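Skinow (mobile port) - progress note for Prisance

Print this page | E-mail this page
Last updated: 2024-04-14

1. Build

Android build runs start to finish now, all 9 levels. Two crashes left, both on the pause menu. Touch controls redone after the last playtest, jump button was far too small. Save files went from phone to tablet fine. 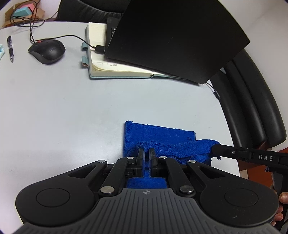
2. Still to do

- iOS build, waiting on Drerik for the sound libary
- store page text, first draft in
- 2776 lines of dialogue to proof, slow going

No change to budget. Release still October, second payment due on the iOS build pls.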